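So I finally did the sock drawer.

I know. I know. I've been saying it since January and every single time it got bumped for something that felt more urgent, like the spice rack, or lying on the sofa. But last week I was late for the bus with one navy sock on and one black one in my hand and no idea where the other black one was, and I thought, ok. Enough.

Saturday morning, coffee, everything out.

Background for anyone new here. The Kurnonitz apartment (still calling it that, it's the name on the door buzzer, no relation) has one dresser. One. Top drawer is mine and it's shallow, which is why things never stayed folded in it. You close it and the top layer gets dragged to the back and falls down behind into the drawer below. I've pulled socks out from behind there that I'd bought replacements for. Twice.

My old system was to ball them. Fold the cuff over, make a potato, throw it in. My mother did it, everybody I ever lived with did it. And balled socks are fine in a deep drawer! In a shallow one they roll. Plus the cuffs go slack, and then you've got socks that slide down inside your boot by lunchtime, which is maybe the worst minor feeling there is.

It was Waltraud Harms who talked me out of it. She used to run the sewing table at the Stidik market and she has opinions on elastic. Her line was that a balled sock is a sock under tension all week for no wages. I've been thinking about that for months. She folds hers flat and stands them up in rows like index cards, and I said sure Waltraud, and then went home and made potatoes.

Anyway. What changed is I got a tray.

I wanted the little compartments. Not the fabric kind, I had the fabric kind, from Garnora, the collapsible ones, and they do collapse, constantly, you take two pairs out and the walls flop over onto the rest. So, plastic. Rigid walls. One pair per cell, small cells so nothing can tip over. I measured the drawer with a piece of string (tape measure is somewhere, that's next month's post probably) and went looking.

And the rule this time was do the folding on a table. Not on the bed. I always do it on the bed and then it's eleven at night and there's a heap where I need to sleep and the heap goes on the chair. Table means clear space, good light, flat surface. You can pull a sock straight and see what you've got.

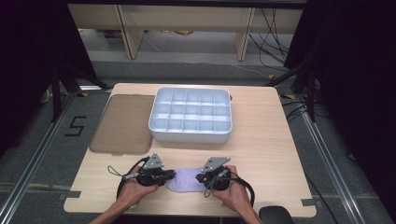
*Purple sock, pulled out straight. Fifteen cells to go.*

I like a three by five grid. Fifteen pairs is more or less what I wear in two weeks, and if there's more than that then laundry isn't happening often enough, or I own too many socks. (It's the second one.)

Ok the actual folding, becuase I got asked last time and gave a useless answer:

- Lay one sock flat. Heel to the side if it has a real heel, or up if it's one of those tube-ish ones that don't care.
- Put the other on top, same way around. Smooth both out toward the toe and the cuff.
- Toe up to just under the cuff. Not all the way, leave a finger's width.
- Fold in half again. Thick ones, stop here. Thin ones, one more.
- Stand it up in the cell, fold side on top.

The fold side on top matters more than I thought. If the open edges face up you grab one layer and the whole thing unrolls as it comes out. Fold side up you pinch it and it comes out like a slice of toast.

Ankle socks, different. They're too short for the second fold so I do thirds, like a letter. Looks messy, stands fine.

Wool ones don't go in the grid at all. Tried. You can force a hiking sock into a small square cell but then you've got to fight it out again, and it pushes the walls, and the pair next door pops up. Those went flat in the other half of the drawer, stacked in twos.

The tights. Ugh. I have no good answer on tights. Currently rolled, in a zip pouch, out of sight. If you've got something better put it in the comments.

The sorting part took longest by far. I did it in this order and would do it the same again: pairs first, quick, only the obvious ones. Then everything left gets laid out flat by color. That's when you find out that four of your black socks are four different blacks. One is ribbed. One is really a charcoal. One has a tiny logo on the toe from that Ní Bhriain half marathon I signed up for and then did not run, they mailed out the socks anyway, very decent of them.

Singles get one chance. I go through the laundry basket and behind the dresser and the gym bag, and if the partner doesn't show up by end of day it goes in the rag bag. I used to keep a bag of singles. For years. I moved apartments with it! Moved it up 2 flights of stairs, a bag of socks I could not wear.

Holes: if it's the heel, gone. If it's a toe seam, I'll darn it if I like the sock. I kept six back for darning and wrote that on a sticky note so I'd be embarassed if they're still there in spring.

Then there's the pale purple pair. Favorites. They're that washed-out lavender that I'm pretty sure used to be a stronger purple, and they're soft in the way that means they've got about one winter left in them. Waltraud would say cold wash, inside out, no dryer. I've been doing the inside out part.

They fold beautifully though. Thin knit folds better than thick, and a sock that's been washed a hundred times just lies down and behaves. New ones spring back at you. If you've bought a multipack and they won't stay folded, wash them first, saves the swearing.
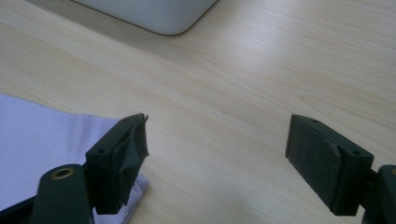
You do want to smooth it down before the first fold, by the way. Whatever wrinkle is in there at the start gets doubled, then doubled again, and then you've got a lump that doesn't fit the cell and you'll blame the tray. I blamed the tray for a good ten minutes. It wasn't the tray.

Other thing I got wrong. I filled the grid by color, light to dark, very pretty, took a minute to just stand and look at it. Useless by Tuesday. I don't pick socks by color, I pick them by shoes. So I took it all out again and did it by height: ankle ones in the front row, middle ones in the middle, long ones at the back. Half asleep, dark room, hand goes to the right row. Much better. Less pretty.

Also leave a cell or two empty. I crammed all fifteen the first go and on laundry day there's no slack, you're playing that sliding puzzle game with the missing tile except without the missing tile. I run it at thirteen now and the last two are for whatever turns up.

Cost, since somebody always asks: the tray was cheap. I am not going to pretend this is an investment piece. Same kind of thing gets sold for beads and screws and jewelry, so look in those aisles too if the closet aisle is charging double. Just check the depth of your drawer first and leave room for the sock to stick up over the rim a bit, or it'll catch when you close it. Mine clears by maybe the thickness of a pencil. Heart attack every time.

Total time: 206 minutes. I put the kitchen timer on because I was curious and becuase I tend to tell people these jobs take "an hour." They don't. Well, the folding part does take under an hour. The rest was sorting, finding, staring, a sandwich, and reading an old receipt that was down the back of the drawer.

Where it's at now: first week, still standing. Haven't lost one behind the dresser. Put away a full load last night in front of the tv and it was sort of pleasant, the folding gets automatic, hands just do it. I did cheat with one pair. Made a potato. Old habits. Took it apart again before bed.

Not sure about the underwear drawer yet. Same idea should work but the cells are too small, I'd want a grid with fewer bigger squares, and I'm not buying another thing until I've checked what's in the cupboard over the fridge. There's at least one shoebox in there I could cut down. Maybe dividers from cereal cardboard, I saw someone do that and it looked decent.

Scarves after that. Then the tape measure.

Oh and to the person who emailed after the pantry post wanting to know if I'd kept up with the labels: half. The flour's labeled. The thing next to the flour is also labeled flour and it's not flour. Working on it.

Back next week if I find the shoebox. Tights suggestions please, I mean it.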